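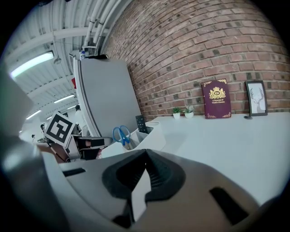
White tabletop, gripper in front

Ekgate to Skimwood by car -- one long day or two?

Posted in: Route Planning

marrowfat_dave
Hello all! We're finally doing the Skimwood trip in August and I am far too excited about it already. The planner gives me 1377 km door to door from Ekgate, and if I put in 90 km/h it says 15 hours 18 minutes. Two drivers, one dog, small estate car. My brother-in-law reckons we should set off at 4 am and do the lot in one go. I quite fancy stopping. What would you do?

tolly77
Stop! Please stop! We did it in one day a few years back and I remember nothing of the last third except the taste of petrol station coffee. The planner's time is wheels turning and nothing else, so add fuel, dog walks, lunch and the queue at the Wuvier bridge and you're arriving well after dark.

Lovely drive though, you'll have a great time.

kettle_on
Going to disagree with tolly. With two drivers it's perfectly doable. We swap every two hours, whoever isn't driving sleeps or does the sandwiches, and we had the whole of the next day at Skimwood instead of packing up a hotel room. I'd do it again tomorrow.

Is 90 the right speed to use, by the way? The first 700 km is nearly all motorway and you'll average more than that. After Wuvier you'll average a lot less.

marrowfat_dave
Good point about the speed, I just left it on whatever the box said. Can you change it for each bit of the route?

kettle_on
Not in one go. Split it into two trips and add them up. I put Ekgate to Wuvier in at 100 and Wuvier to Skimwood at 70. So that's 7 hours for the 700, then 677 km at 70, call it 9 hours 40. Comes out at 16 hours 40 in total.

tolly77
So you've just proved it's longer than he thought and you still want him to do it in a day??

kettle_on
Ha, fair. Yes I do. Long summer evenings!

b_road_betty
Ooh, I love this route! Can I put in a word for the old road after Wuvier? It goes up over the moor and down through the orchards and it's the best bit of driving I know, proper second and third gear stuff with a view round every corner. It adds 94 km if you follow it all the way, so it only makes sense if you're splitting the journey. But if you are, do it -- you won't regret a minute.

There's a guest house called Kubíček at the Wuvier end, up the hill behind the station. They take dogs, the breakfast is enormous and you can park right outside. Ring them, the online booking never shows the dog rooms.

pannier_pete
Kubíček is great but I wouldn't stop there on this trip. It's only just past halfway, and all the slow road is still to come. Push on another couple of hours and day two is a doddle.

b_road_betty
But then you'd be driving the moor tired in the evening, and that's the part you want to be awake for! I'd much rather have the slow day fresh.

pannier_pete
Depends if you're there for the road or the destination I suppose. We usually have children in the back asking how long.

marrowfat_dave
This is brilliant, thank you everyone. Has anybody looked at flying and hiring a car? The same site gives me 428 miles in a straight line, and less than an hour in the air.

tolly77
With a dog? And you'd still have to get to the airport and then out to Skimwood at the other end. Those flight times are just distance divided by 550 mph, they don't know about check-in.

marrowfat_dave
True, and the dog would never forgive me. Right, I've talked the others round: two days, Kubíček in the middle and Betty's moor road on the second morning. Brother-in-law is sulking but he's been promised the motorway half. Any good places for lunch on the old road?

b_road_betty
Yes!! Pub at the bottom of the orchards, left-hand side, green door. Get there before one or the pies go.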